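What it costs to teach an arm to tidy up

I went to Rallitstead expecting to talk about robots and came home with a page of notes about tablecloths, bins and spare cables. The person who holds the purse strings at Urier (a small outfit, and no names please, I was told) had the budget open before I'd got my coat off.

"Everyone asks what the arm costs," they said. "Fine, but you buy that once. It's the fiddly stuff that keeps coming back." 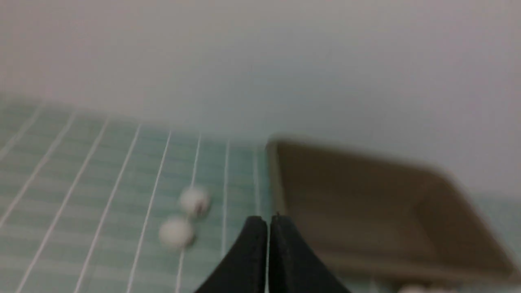

White balls and a brown tray on the green grid at Urier.

The current job, called Wavadell, is putting small white balls into a tray. I asked why there wasn't something grander on the table, and got a laugh. "Balls are cheap! If we drop one, it rolls. I can buy 40 and not fill in a form."

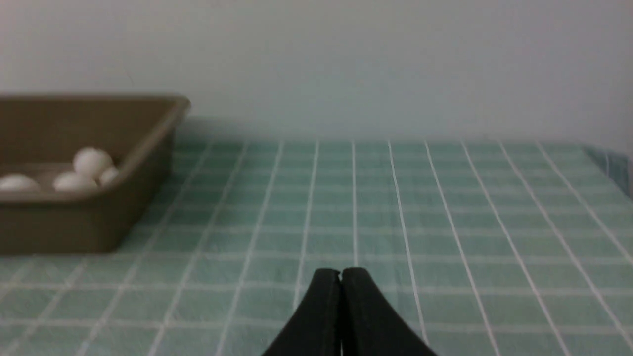
We got on to grippers. They'd put down for 2 spare sets of fingers in February, and now wish it had been more, as the supplier in Riihimäki takes nearly 8 weeks to deliver. "So you order before you need them, and then you've got money sitting in a drawer. My boss hates that drawer."

What about the table covering, I wondered, did that really need its own line in the budget?

"It does now. Things get scuffed and marked, and then you're arguing about whether to replace it halfway through a job or put up with it."

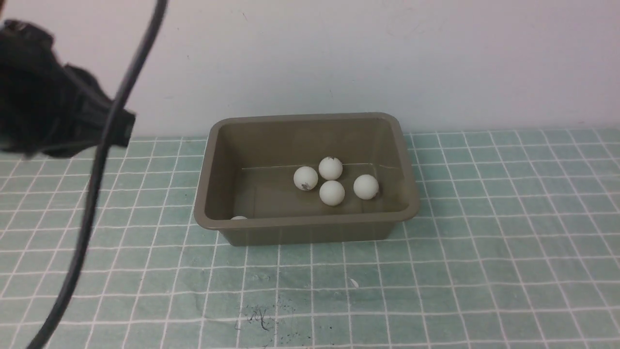

Next year's plan has a second arm in it, pencilled in, with 7 days set aside for fitting and training (I thought that sounded brave, and said so). The bit they'd fight for, though, is a service contract. "I'd give up the second arm before I gave up someone answering the phone."

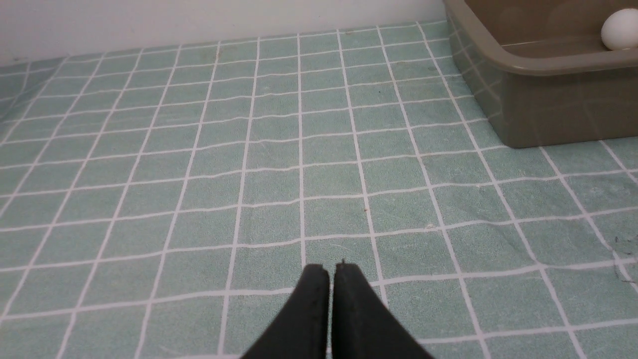 If you're drawing up your own list

I asked what they'd tell a firm starting from nothing. "Borrow one first, if anybody will lend it. Then price the cables, the fingers and the table, and add the hours for whoever has to stand there picking up balls." They were off to do exactly that when I left.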